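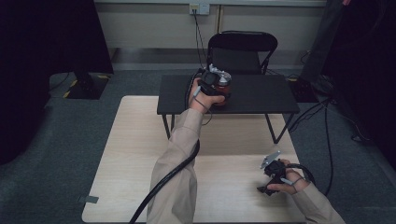
What matters most when a low table is going to stand on top of a larger table?

The spread of the feet. Most low tables are designed for the floor, where there is always room for the legs, and the published size is usually the size of the top. On splayed models the feet may land wider than that, so measure the surface underneath against the feet.

Trusau low table, black, review

Reviewed by Jui-lin Tsai

The Trusau is a low table with a flat rectangular top and four thin splayed legs, all black. It is sold as a coffee table for small rooms. I bought it as a raised level for a large birch-colored work table, where I wanted jars and small parts closer to hand height and the main surface left free in front. It has been in use since May.

Dimensions and fit

The top is 350 mm deep and the overall height is 336 mm. Both figures match the leaflet. The leaflet does not give the distance between the feet, and the store page does not either. I wrote to Widitum, the seller, and got a reply from Ovidiu Munteanu with a drawing attached. The drawing was clear and should be in the box.

Assembly

Each leg fastens to a plate under the top. The hex key supplied is short and the handle end meets the leg before a full turn is complete, so the last part of the tightening goes slowly. A longer key from a normal set fits the same screws. Start all the screws loosely, stand the table up, press down on the center of the top, then tighten. When I tightened one leg fully before starting the next, the table rocked and I had to take it apart.

There are no leveling feet. The end caps are plain and slide easily on a smooth wooden surface. Thin felt pads made this worse. Rubber pads stopped it, and I would treat them as a required extra – they cost little and add almost nothing to the height.

Stability

Loaded in the center, the table does not move. Loaded at a corner, it flexes slightly and comes back when the load is removed. The splay helps against sideways pushing, which is the main force when jars are picked up and set down all day. I lifted a screw-top jar and set it back 100 times near the front edge, then checked the screws. One had turned a little. I retightened it and have not had to touch it again.

I would not lean on it. The legs are thin, and a full forearm resting on the near edge makes the far side feel light.

Surface

The finish is matte and gives very little glare under ceiling lights, so small dark parts are hard to find on it and metal lids are easy to find. Fingerprints show. Dust shows more. A damp cloth removes both but leaves streaks until the surface dries. Glass jars have not scratched it. An unglazed mug has, and the mark is gray and permanent.

The edge has no lip. Anything round that goes down on its side will roll off if the work table is out of level, so store cylinders upright or put a tray under them.

Space underneath

The area below the top is usable, but less of it than the height suggests. The legs angle outward, so wide boxes go in easily at the bottom and less easily if they are tall. The top also puts the surface under it in shade. For reading labels under there you need a lamp.

Compared with the Yip and the Duddale

The Yip stand has straight legs and takes up less of the surface below. It is also less steady when pushed from the side. The Duddale is an older design, on sale since 2013, with a shelf between the legs. The shelf is useful on a floor and in the way on a work table. Sum-yee Poon has used a Duddale at the next bench for years and reports no loose screws, which is better than I can say for the Trusau.

Faults

Foot spacing not published. Hex key too short. End caps slide on wood. Corner flex. Finish marks from rough ceramics.

Verdict

A sound choice as a raised level for light items, provided the feet fit the surface and rubber pads are added. Not suitable for a vise, a monitor or anything clamped to the edge. On carpet, in its intended use, the sliding does not occur – I tried it there for an evening before moving it up.

Reviewed 10/03/2024. Bought at full price.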